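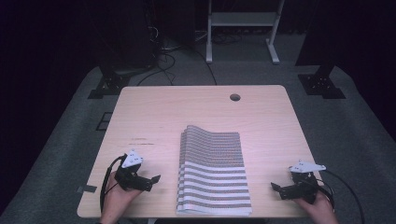

Striped cloth, folded, on the work table.

Jornside Linen Reuse Project -- progress report to the Altia Fund, second period

Collections. We took in 351 bags of household textiles between January and March, most of them from the two drop-off points on the Antal side of town. The Saturday collection now brings in more than the weekday ones combined, and we would like to move staff hours to match.

Sorting. Irén Major has rewritten the grading sheet. Towels and sheets are now graded separately, which cut the number of items sent back for a second check. Forty-two bags were too damp or soiled to use and went to the rag merchant.

Distribution. Grerine Housing received 99 bedding packs for new tenants. The target for the year is 1,000 and we are behind it. The delay came from the dryer, which was out of service for most of February -- the part has been fitted and Priit Kļaviņa has signed off the repair.

Budget. Spending is within the agreed lines except transport, where fuel and van hire ran over. We ask to move the unspent training money to cover it. Emese Pintér will send the revised table separately.

Next period. Open the third drop-off point, renew the van contract, and agree on pack sizes with Grerine.

Ottó Magyar, project manager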